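Plesel Kitchen Cell Set-up Guide
Section 7: Rules for fragile-item handling trials
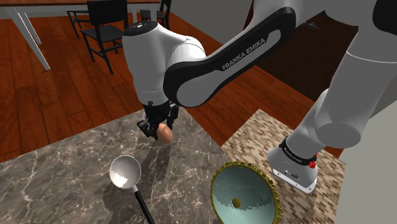
Fig. 7-1. Simulated kitchen cell, egg held in the two-finger gripper above the marble worktop.

7.1 What this section covers

Read this before you run any trial in which the arm holds something that can break. It applies to the simulated kitchen first and to the Holroyd test bench second. Passing in the first gives you permission to ask for time on the second, and no more than that.

Earlier issues of this guide spoke of an arm being "proven safe in simulation". The phrase has been removed. A simulated egg has the shell strength somebody typed into a settings file. If that figure is generous, every grip looks gentle.

7.2 Before you start

1. Open the kitchen scene in Guvlow and check that the scene number shown in the title bar is 1472. Older scenes will load without complaint and give different contact results.

2. Set the arm to its home position. Do not begin from wherever the last person left it.

3. Open the object list and read the mass, friction and breaking force of every item within reach of the arm. Write these on the trial sheet. "Default" is not an acceptable entry.

4. Check who last changed those values, and when. If the breaking force was raised after a failed trial, stop and speak to Ayane Ishida.

5. Leave the other items on the worktop. A ladle and a bowl near the grasp point are part of the trial. Clearing them away makes the numbers better and the trial worse.

Note: Trial sheets are kept with the scene file. A sheet filled in from memory the next morning is treated as missing.

7.3 Setting the grip

6. Set the grip force limit to 7 N. The Clisholm controller will accept much higher values and gives no warning when you enter one.

7. Set the closing speed to 20 mm per second.

8. Close the fingers on the egg and hold. Do not lift yet. Read the force on both fingers for the full length of the hold.

9. If the two readings drift apart, open the fingers, return to home and start again from step 6. Do not nudge the object by hand in the editor.

Caution: The force readout is smoothed. A short spike at first contact may not show on the screen at all. Use the raw log, which records 1000 samples a second, and look at the first contact yourself.

7.4 Lifting and moving

10. Lift straight up until the object is clear of the surface, then pause.

11. Check the clearance between the wrist, the held object and every item below. Use the side view as well as the main one. An egg only slightly above a worktop can look well clear of it from the wrong angle.

12. Move to the target at low speed. Keep the path away from the rims of bowls and the handles of tools, even where the planner says a shorter path is free.

13. Lower, pause at contact, and open the fingers fully before moving away.

Note: The planner works from collision shapes, which are often simpler than what is drawn. A bowl may be treated as a solid block, or its decorated rim left out altogether. Switch on the collision view at least once per scene and compare the two.

Note: Rough or jagged shading on curved items is usually a drawing fault and does not by itself spoil a trial. Record it anyway. We have been wrong about this once, in April, when a badly drawn surface turned out to be a badly built one as well.

7.5 What counts as a pass

A run passes when the object is set down unbroken at the target, no other item has moved, and the raw log shows no force above the limit. All of this must be true in the same run.

The following do not count:

- A run restarted part of the way through.
- A run where the scene was edited after step 3.
- A video with no log. Videos persuade people, and have been used here to argue for things the logs did not support.

Report every run, including the ones you would sooner forget. A success rate with the failures left out will be sent back.

7.6 Moving to the bench

14. Send the trial sheets and raw logs to Ayane Ishida. She may ask you to repeat runs with weaker shells or a more slippery worktop. Please do so without first asking whether it is needed.

15. On the bench, begin again at step 6 with a dummy object. Keep people outside the marked area and keep one hand free for the stop button – a limit set in software is not a guard.

16. Repeat the grip check after any change of fingers, finger pads or controller version. Results from before the change no longer apply.

Caution: Neither Guvlow nor this guide replaces the risk assessment for your site. If the two disagree, follow the stricter one and tell us where the difference lies.

Section last revised 24 Jul 2026. Section 8 covers liquids and open containers.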